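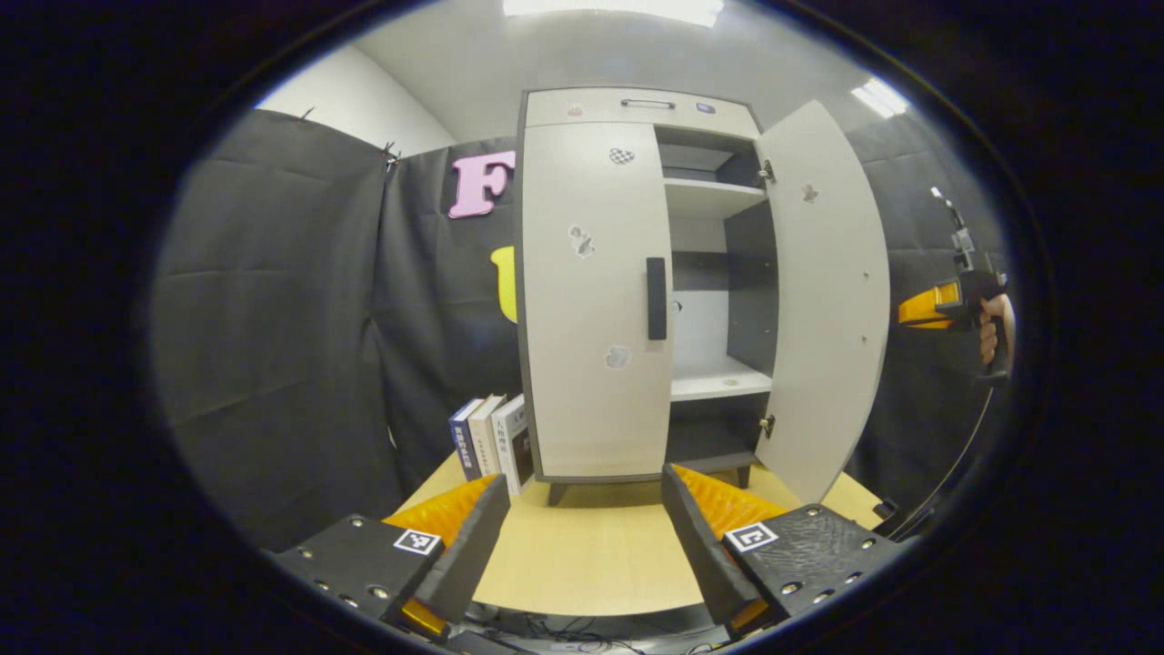
Filed under: Storage & Cabinets > Doors and Hinges

Ticket 748
Product: Andow two-door tabletop cabinet, white, one drawer
Bought from: Jelletti
Opened by: Golshifteh Zarei
Status: Open, waiting on parts

Golshifteh Zarei, Saturday, 9:40 am
Right door won't stay shut. I close it, let go, and it drifts open again. The left door is fine. The drawer across the top is fine. I have already read your help page and I don't believe the part about "settling in." It's a cabinet. It has had since December to settle.

The door also looks bowed to me. With it swung open you can see it bulge toward the front. Is that how it's supposed to look?

Shirin Kermani, Jelletti Support, 11:15 am
Hi Golshifteh, sorry for the trouble. In most cases this is caused by an uneven surface. Please put a level on the tabletop, front to back and side to side, and slip a thin piece of card under a leg if you need to. Then try the door again.

Golshifteh Zarei, 12:02 pm
Level is good in both directions. I used a real level and then a second one, because I figured you'd ask. I put card under the front right leg anyway. Door drifts open. Moved the card to the left leg. Door drifts open. Took the card out.

If the table was the problem, why would the left door behave?

Shirin Kermani, 1:30 pm
Fair point. Next step would be the hinges. There are two on that door, top and bottom. With the door open, tighten the screws that hold each hinge to the cabinet. Hand screwdriver only please, no drill.

Golshifteh Zarei, 2:10 pm
Top hinge: already tight, couldn't move either screw.
Bottom hinge: one screw took maybe a quarter turn. The other one just spins.

Closed the door. It stayed put long enough for me to put the screwdriver away and then opened by itself. So I wouldn't call that fixed, and please don't mark it as fixed.

Shirin Kermani, 2:25 pm
Thank you, the spinning screw is useful to know. Passing this to our furniture desk.

Chang-ho Yoon, Furniture Desk, 4:05 pm
A screw that spins has lost its grip in the side panel. Common repair: take it out, push a wooden toothpick with a little white glue into the hole, snap it off flush, let it dry overnight, put the screw back. That takes care of it nearly every time.

About the door shape, some curve is normal on this model.

Golshifteh Zarei, 4:50 pm
I'll do the toothpick. I'm not sold on "some curve is normal." How much is some? The left door looks flat when it's closed and I'd expect the two to match. Is there a number, or is it whatever the door happens to be?

Chang-ho Yoon, 5:20 pm
The limit is 2 mm across the height of the door. Lay a straight ruler up and down the outside face and measure the biggest gap.

Golshifteh Zarei, next day, 10:30 am
Toothpick repair done, left overnight. The screw bites now, I'll give you that. Door still drifts, only slower.

Ruler: the gap is over 2 mm. I measured it three times and had my brother-in-law do it without telling him what I got. He got more than I did.

Chang-ho Yoon, 1:45 pm
That's outside the limit, so the door will be replaced. Part 71-R, right door, with new hinges and screws. Delivery is 18 working days. Please keep the old door until the new one is fitted.

Golshifteh Zarei, 2:00 pm
Fine. Is 71-R from the same batch as the one I have? If so I'd like somebody to put a ruler on it before it goes in the box.

Chang-ho Yoon, 2:40 pm
Note added to the parts order: check flatness before packing.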